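Laundry corner, notebook

13 Nov 2015

Spent the morning on the washer corner. The plan was to get through the Bajwa soft goods and clean the machine before the next batch comes in from Moltier. Got most of the way.

Filter first. The round cap is at the bottom right on the front of the cabinet. Put the shallow tray under it before turning. Roughly a cup of water came out, plus gray lint and a piece of thread long enough to wrap around the cap twice. Rinsed the filter in the sink, wiped the threads, put it back. Hand tight is enough. Last time it was overtightened and we needed pliers.

Gasket next. Pulled the fold back all the way around with a damp cloth. Lint again, mostly at the bottom where water sits, and a little black spotting I couldn't get off. Dish soap did nothing. Will try the Nulico paste on a small patch before doing the whole ring.
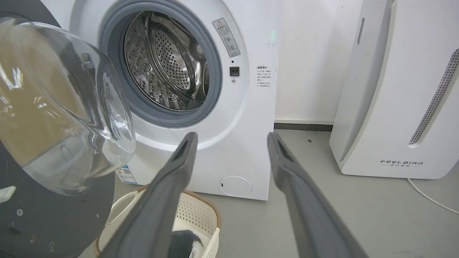

Ran the drum empty on the hot program after that, no detergent. Smell is better. There was still a faint sour note when I put my head near the opening, so I want to repeat it in a week and see if it goes away by itself. Please leave the door open when you are done with a load. It was shut again when I came in and the rubber was wet.

The warning sticker and the instructions on the front panel are in Chinese. The translation sheet is in the Skulard binder, second divider. It covers the program names and the filter steps. It doesn't cover the error codes, so if one comes up, write it down here with the program you were running.

Weights, dry, on the bench scale:
Bath mat 1498 g
Bajwa blanket, small 1363 g
Both fine together in one load. I would not add the large blanket to that, it bunches up and the spin keeps restarting.

Basket: we are keeping the cream one with the brownish rim for this corner. The holes in the sides let things air a little if they have to wait. It goes on the floor in front of the washer. Please don't use it for carrying cables or parts, I picked two zip ties and a washer (the metal kind) out of the bottom on Tuesday.
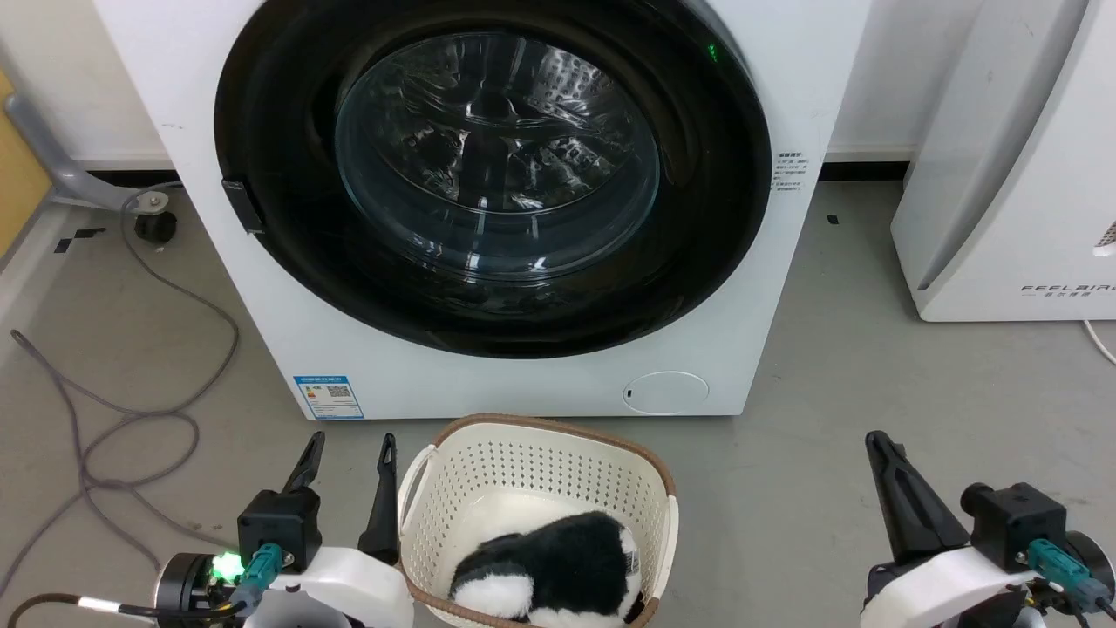 Posted by: laundry bench

Plush toys. The black and white one goes on the gentle program, cold, low spin, in a mesh bag. Check the seams first. Black fur next to white fur worries me, so I rubbed a wet white cloth on the black part for a minute and got no color on it. One test, small area. I would still keep it away from the towels the first time.

Drying is the slow part. The last plush we did in April took 2 days on the rack and was still damp in the middle when I squeezed it. Turn it over at lunch and again before leaving. No heat gun.

Floor: leave the black tape markers where they are when mopping. Mop around the cable on the left and keep the bucket on the other side of the room.

Still to do
- Nulico paste on the gasket, small patch
- second hot run, empty
- buy mesh bags, large size
- ask Moltier if the next batch has any wool in it
- error code page for the Skulard binder

Stopped at 15 past twelve.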